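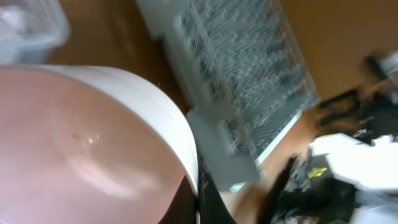
Rinse it all in the sink and let the drain deal with it, was the advice from Carys Lewis, and I did that for a while and ended up with a plumber. So asking again.

Clearing the table when everything's covered in bits – what order do you do it in??

nanetti_k
12th October
160 views · 3 replies · 4 shares

Ok so no counter space at all next to my sink. Everything gets cleared, scraped and dried on the one wooden table. Rack lives on the table, big bowl next to it, couple of trays, plates, plus a clear plastic bin I throw wrappers in as I go. It all ends up on top of each other.

Main problem is the small stuff. Dry rice gets everywhere. Shells, crumbs, end bits of things. I wipe, it goes on the floor, I sweep, more on the table. Takes me 40 minutes some nights and it should take ten.

Second thing is the wood. Rack drips on it. Already got one pale ring from January that won't come out and its a rental.

Things I tried
- paper towels, went thru loads
- wiping first then washing (crumbs back on the table right after)
- washing first then wiping (crumbs in the sink, see above, plumber)
- Cetonden spray, smells nice, left streaks, didn't help w/ the ring

Don't want to buy a bunch of stuff. Just want an order to do it in. Thanks

5 comments · Follow

Belkadi
more than 3000 replies posted

Had the same setup for years, tiny place, one table. You're doing the wet part too early. Everything dry first. Everything. No water near the table until the last crumb is gone.

My order:

1. Wrappers and paper. Straight in the bin, takes a second. Scrunch them or they fill it up.

2. Whole food you're keeping. Carrots, crackers, whatever didn't get eaten. Off the plate and put away before you start scraping or you'll be picking crumbs off it.

3. Forks, chopsticks etc. in a pile by the sink. Not in the rack!! Rack is for clean only. Sounds obvious, I did it wrong forever.

4. Loose dry stuff onto ONE tray. Pick the one with the smallest rim. Rice, husks, all of it. Big shells by hand first, the curled up ones hold rice inside so give each one a tap before it goes out. After that the rice is easy, just tilt the tray to a corner and it slides. Smooth tray for this. Anything with a textured bottom hangs on to the grains and you're there all night with a fingernail.

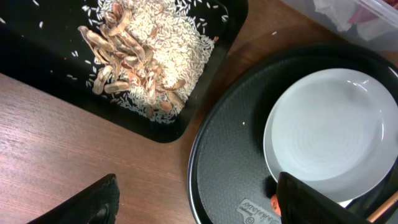
5. Tip the tray into the bin. Slowly. Hold the corner right down inside, if you pour from up high it bounces out again.

6. Dry brush over the table. A cheap pastry brush is good, mine is from Grurkamia and it's lost half the bristles and still works. Brush toward the tray, tip again.

7. NOW water. Bowl first bc it takes up the most room, then plates, then trays, then the fork pile.

8. Wipe the table last, damp cloth then a dry one.

I have it down to 9 minutes on a normal night. Longer if there were people over.

For the rice, if it's clean and uncooked and nobody's had their hands in it you could sieve it and keep it. I don't bother if there's been shells mixed in. Gritty.

Oh and don't stack the round tray under the square one while wet, they stick.

22 found this helpful · 2 comments

tabletop_marge

just use a vacuum

1 found this helpful

quietspoons

Agree with Belkadi mostly. Adding the wood part as it got skipped.

Put something under the rack. Old towel folded in half, a baking sheet, a boot tray, doesn't matter. Needs to stick out past the rack on all sides, an inch or so. Mine didn't at first and the drips went right round the edge and under, which is worse than no towel, it just sits there wet all night. If it's a towel hang it up after, every time.

Angle matters too. If the rack has a lip one end will be a bit lower, aim that end at the sink side. And don't put the big bowl in face up, it turns into a pond. Face down or on its side leaned against the prongs. If it's too big for the rack (mine is) dry it by hand straight away and get it off the table.

For the ring – is it white or dark? White is usually just in the finish. Rub a tiny bit of plain mayo or petroleum jelly on it, leave overnight, wipe. Try a hidden spot first, being a rental. Dark means it's gone into the wood and I'd leave it alone and ask the landlord. Can't tell from here what finish you've got so go easy.

Also spread out! Sounds backwards with a small table but I line everything up left to right before I touch any of it. Dry bits tray at one end, bin behind it, dirty plate in the middle right in front of me, rack at the far end.

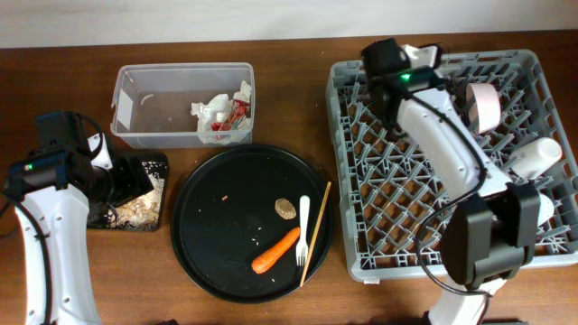

Then you only ever work in one direction and nothing dirty goes past the clean end. Took me a week or so to stop reaching across. Crumbs stay at the one end and you brush one patch of table instead of the whole thing.

The Nanetti cloths are fine for the last wipe, the thick ones, but an old t shirt does the same. Skip the spray on wood, just water and wring it out hard. Streaks were probly too much product.

If the sink is still slow after the plumber get a mesh strainer for the drain and empty it in the bin each time. Rice swells up down there.

14 found this helpful · 1 comment

nanetti_k: ring is white!! trying the mayo tonight. no relation to the cloths lol. doing the dry first thing too, thank you both

Share · 4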